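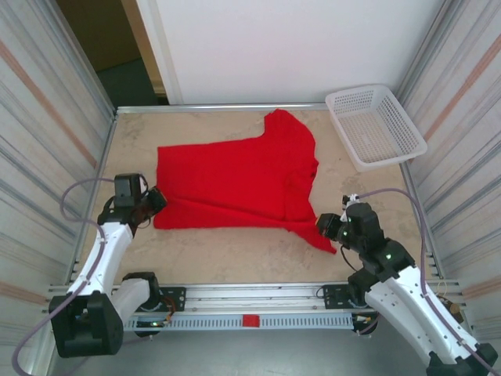 Notebook 4, p. 111

2022-01-02

Back at the bench after the holidays with the Holloway van, which spent December with one headlight pointing at the road and the other looking for owls. Owner bought the Inik LED bulbs and put them in himself. The box says "plug and play." He plugged, and now I get to play.

What I found, driver side first:

- Bulb clocked wrong in the housing. The collar tab was sitting on top of the notch, so the diodes faced up and down when they should face left and right. Explains the owls.
- Dust cap off and rattling in the bottom of the housing. It won't fit over the fan on the back of the bulb, so he left it where it fell.
- Adjuster screw turns forever and moves nothing. Stripped plastic nut.

Passenger side was seated fine. Low beam flickers at idle and stops when the revs come up. Swapped drivers left to right and the flicker stayed put, so the Inik driver is off the hook. Cleaned the ground under the battery tray (green, fuzzy, could have been entered in a fair) and got most of it gone. Most.

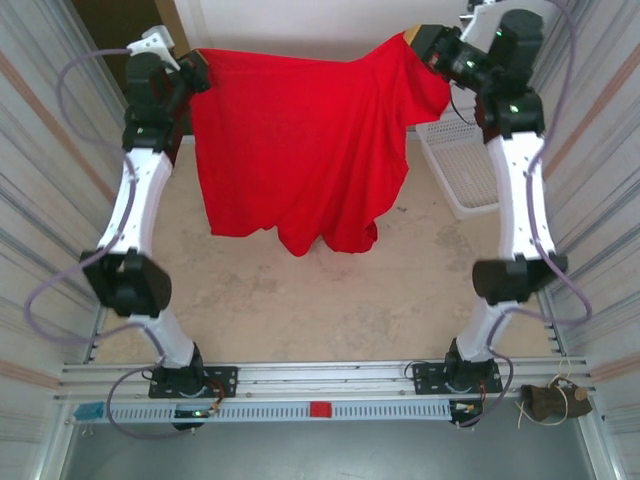

Clinthorpe wrote back that the flicker is the van checking for a dead bulb, that cleaning grounds is good for the soul but won't cure it, and that I should fit a pair of their decoders and stop fiddling. They would say that, they sell decoders. They also asked if I'd tried the old halogens in the same sockets. I had not. Put them in after lunch: steady as you like at idle. So, fine, decoders. Two ordered, part 417, and I'm keeping the clean ground anyway.

Aim, once the driver side bulb was turned the right way:

- Wall marks are still good from the last job, tape only peeling at one end.
- Passenger cutoff is level and a hair low. Left it.
- Driver cutoff is a hair high and stays there until the new nut shows up. Fekow lists one under 556, and lists a different one under 556 in the other catalog. Ordered from the one with a drawing.

Cutoff on the driver side is still fuzzier than I'd like. Those housings were shaped around a halogen filament and the LED sits where it sits. Told the owner he may end up wanting complete headlights. He asked if they were plug and play.

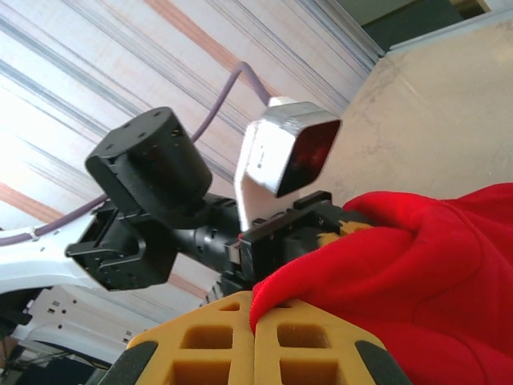

## Still to do

- Fit decoders, zip tie them well away from the fan.
- Nut, then re-aim the driver side with half a tank and someone in the seat.
- Find a deeper dust cap or cut a hole in this one and add a boot. No driving in rain until that's done, and put it on the invoice in writing.
- Check high beam. Forgot it completely.
- New tape for the wall.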